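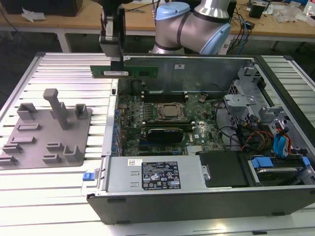 How does the program decide where to put the memory module?

It takes a rough position from the camera, moves the arm above the slot, and then lets the force readings guide the last few millimetres.

That answer took me most of the year to get to, so the rest of this report is how I got there (with a few wrong turnings left in, as my department likes to see them).

My project was the control software for a robot arm that fits memory into a desktop computer lying open on its side. I called the program Virág. It sits on top of Basach, the planner our lab already had, and Basach is very good at getting an arm from one place to another without hitting anything. It has no idea what to do when hitting something is the whole point! Pushing a module into a slot means touching the board on purpose, and my first version treated every touch as a crash and backed off.

I split the job into five states: pick, approach, search, press and release. Each one has its own speed limit and its own idea of how much force is too much. Search was the hard one. I started with a spiral, which works nicely for round pegs, but a memory slot is long and thin and most of the spiral was wasted. Now the gripper slides the module in short steps across the slot and tilts it slightly each time, and the code watches for the drop in force that means an edge has gone in.

Perception was less glamorous. I trained a small detector on 4,000 rendered pictures of computer cases and then tested it on 568 real ones from our own bench. It did fine until the lights changed, and then it happily mixed up the memory slots with the expansion slots — both long, both dark, both full of glare. In July I gave up on finding the slots directly. The detector looks for the processor socket first and works outwards from there using a layout file for the board.
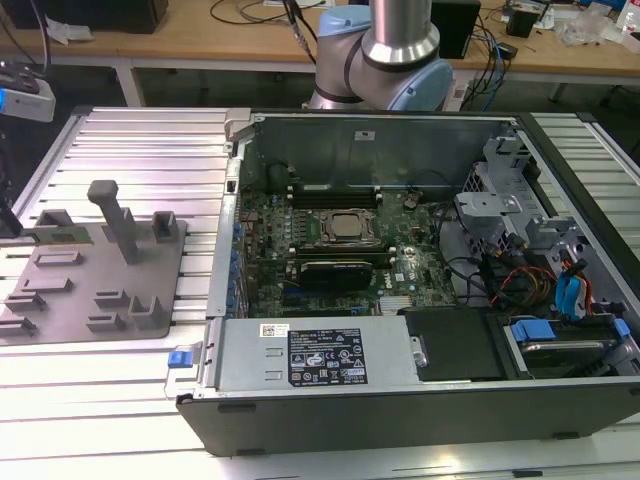 Figure 2. The open tower on the bench, with the fixture plate to its left.

The fixture plate has its own layout file too, in the same format, so pick and place share nearly all their code. I'm quite proud of that bit. Less proud of the logging, which I wrote twice. The first logger, Plurkeretti, saved everything in one enormous file and could hold up the control loop for up to six cycles while it wrote. You could see it in the force plots as flat patches, and I spent ages blaming the sensor (sorry, sensor). The new one writes from a separate thread.

Still on the list: the layout files are typed in by hand, and a slip in one of them sends the arm confidently to the wrong place. I'd like Virág to check the file against the camera before it moves at all. The code and the layout files are in the Erkent folder on the department server, and the setup notes are in there as well.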